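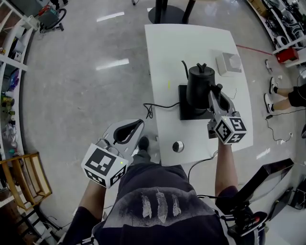

The Fakholm gooseneck kettle on its square base.

Fakholm Gooseneck Electric Kettle, black
Sold by Aitken Kitchen Goods, Windville
Item no. 928
In stock – pickup or delivery

I've sold a lot of kettles over the years and I don't get excited about many of them, but I took one of these home last July and it's still the one on my counter! It's black all over, it sits on its own square base, and it has the long skinny spout that coffee people love. You get a slow, steady stream that goes where you point it, so your grounds don't get blasted up the side of the filter. (I use mine for tea and instant oatmeal too, so please don't feel you need fancy beans to own one.)

Ülle Rimkutė, who runs our Saturday pour-over class, has had hers going for more than 40 classes and the handle is as tight as the day she opened the box.
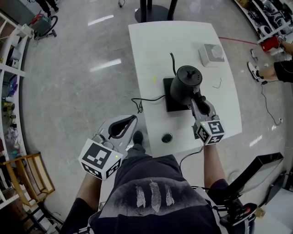
Lifting it is easy, and that matters more to me than any spec sheet. Some goosenecks have a connector so snug that the base comes up with the kettle and you end up holding it down with your other hand. With this one you lift, tip and go, and the base stays put on the table. The lid is round with a little knob on top, easy to grab when you want a refill. Do watch the cord, though: if you set up on a small table with the base in the middle, it can loop right over the edge, so tuck the slack back if you have kids or cats.

Price: $229
Warranty: 2 years, handled by us at the store
Color: black only

Cleaning: wipe the outside with a soft cloth and keep the base out of the sink. For scale I like Dosuvetti descaling powder, one packet, then two good rinses.

Questions about parts or a spare lid? Ask for Shona Pringle at the service desk – she keeps most of them in a drawer behind the register.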